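FOOD 140: Beverage Formulation
Handout for Unit 5, Reduced-sugar drinks
Instructor: Lorna Drummond

Read before the lab session. Bring a calculator.

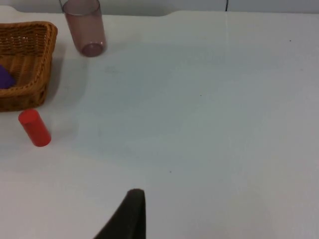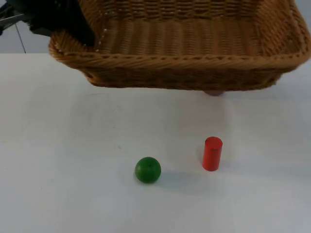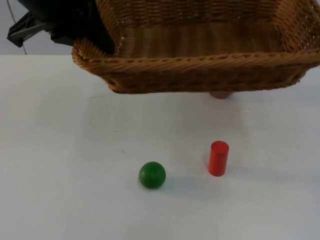
Fig. 1 (three views). Woven wicker basket, white tabletop.

1. Terms

Brix: grams of sucrose in 100 grams of solution. A refractometer reads all dissolved solids, so acids and salts raise the figure slightly.

Titratable acidity (TA): total acid found by titration, stated as grams of citric acid per 100 mL.

Brix/acid ratio: Brix divided by TA. A drink at 10 Brix with a TA of 0.5 has a ratio of 20.

2. What changes when sugar comes out

Sucrose adds sweetness, body and weight. A high-intensity sweetener replaces only the first. The drink tastes thin, and the same amount of acid tastes sharper. Lower the acid before raising the sweetener.

Sweetness from steviol glycosides starts late and lingers. Bitterness increases with dose. Small amounts of erythritol or pectin are used to fill out the middle of the taste.

3. Worked problem

The Nirham base is a grape blend at 10 Brix. A 2,000 g batch holds 199 g of sugars and 1 g of other solids. Half of the sugars are to be removed by dilution with water.

Sugars per 100 g before dilution: 199 / 20 = 9.95 g
Target: 4.975 g per 100 g
Final batch weight: 4,000 g
Water to add: 2,000 g

TA is halved as well. Restore it with citric acid in steps and taste after each step.

4. Tasting order

Start with Sastow (full sugar), then Wibisono (diluted, no sweetener), then Arnness (diluted, sweetened). Rinse with plain water between cups. Score aftertaste one minute after swallowing.

Reading for next unit: chapter on preservatives, sections 1 to 3.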